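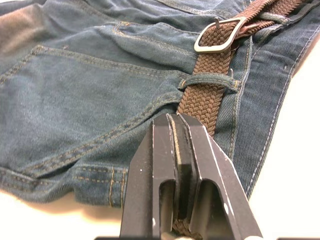
Count the corrections, then the demonstrations

Vilja Peltonen
December 30, 2020

Most reports on learning from demonstration open with the size of the data set. A group collects 1000 demonstrations of a task by remote control, trains on them, and gives a success rate. The first number is treated as a measure of effort and the second as a measure of quality. I think the first number tells us very little, and that we should stop leading with it.

Take a belt in the waistband of a pair of jeans. The strap passes under the loops, bends where the denim bends, and has to be held by two fingers that meet it at a useful angle. A braided elastic strap adds a further problem: it stretches under load, so the distance the gripper travels and the distance the strap travels differ. An operator watching a monitor sees this late. The usual response is to stop, release, take a new grip closer to the loop and pull again.

In many labs that episode is discarded. The collection protocol asks for clean runs, and a run with a second grip is marked as a failure. At Drendmont we kept such runs for one month. Of 100 episodes on a belt task, 83 contained at least one regrip. Under the previous protocol we would have trained on the remainder and then wondered why the policy kept pulling on a strap that had jammed.

Guiding the arm by hand has a related fault. The person feels the resistance directly and corrects for it with the wrist, but unless force is recorded, the log contains only the resulting path. The policy receives the answer without the measurement that produced it. Remote control without force feedback at least limits the operator to information the robot also has. For soft goods I prefer it, although it is slower and operators dislike it.

Two changes would help. Publish the number of corrections per episode, with the rule used to count them. Publish the discard rate as well, including runs rejected by the operator before saving. Neither requires new hardware, only another column in the log.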